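What We Bought for the Second Station, and What We Should Have Budgeted For

In July I was asked to plan the equipment for a second recording station. We already had one, put together over a year out of whatever was in the building, so there was no real record of what it had cost. I'm writing this down mostly for myself, and for Efren Tagle, who will be doing the third one.

The first thing I did was walk around the old station with a notepad and write down every item, including the ones we had stopped noticing. The grippers and the cameras were the easy part. Then came clamps, cable ties, rail brackets, tripod heads, the floor mat, the spare power supply that lives in a drawer. The small stuff filled more than a page.

The grippers

We use hand-held grippers in pairs, one per hand, wired. I asked for prices from two suppliers, Drirkport and Fidbridge. Drirkport was cheaper per pair but sold the cables separately and had a long wait on replacement jaws. Fidbridge included the cables and would sell us single jaws. I went with Fidbridge.

If you are comparing quotes, get the price of the wear parts at the same time as the price of the main unit. Jaws wear out. Cables get pulled. Jocelyn Malabanan keeps the repair log for the first station, and nearly every line in it is a cable or a connector. I ordered 2 spare cables with the first order and wish I had ordered more, as shipping on the second order came to almost as much as the cables did.

I also looked at wireless. It would clear up the floor and the wrists, but it means batteries, chargers and one more thing to check in the morning. Puspita Sinaga does more hours with the grippers than anyone else here and she said she would take the cable. That settled it for this round.

The frame, curtains and table

Aluminum rail is simple to price and easy to get wrong. I bought it cut to length from Itetti, and measured from the old station without allowing for the corner brackets, so one side had to be recut. Buy a spare length. It gets used.

The curtains are plain black and came from a stage supply shop. I had put them down as optional in the first draft of the budget and Halyna Vasylenko moved them back to required. She was right about that. The window light at 4 p.m. makes a mess of the recordings on that side of the building.

For the table I wanted a white top and a height that works for both Puspita and Eduardo Lacson, who is a good deal taller. An adjustable one would have been nice. We got a fixed one and a set of leg risers, and the difference paid for the curtains.

Things to pick up

I set aside $350 for household items and thought that was generous. The work is ordinary handling, so you need ordinary things: baskets, bags, cups, towels, boxes. Most of it comes from the discount store on the corner. A lot of the current tasks are bag-and-basket work, and I'd start with a few of each in different sizes and stiffness. Soft bags take the longest to get right, so that's where I would spend first.

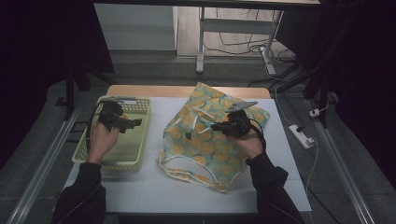
The numbers

The whole request had to come in under $2000, not counting the grippers and cameras, which went through a separate approval. Rail and brackets were the biggest part of that, then the table, then the curtains. We came in just under, but only after I dropped a rolling cart and a second light.

What I left out of the plan:

Power. I counted outlets and never counted how far away they were. Add power strips and longer cords from the start.

Cable covers for the floor. Still not bought. They are on the next order.

Storage. Household items need shelves, and the shelves need labels.

Setup time. I had put down one afternoon. It took Eduardo and me most of 5 days, between other work, and nothing else got done on the old station while we were at it.

For the third station

Efren has asked whether we should buy a ready-made frame kit. Dagdag sells one, and I have a quote coming on Tuesday. I expect it to cost more than loose rail -- but if it saves even half of the setup time I would probably sign off on it. I'll add the price here when I have it.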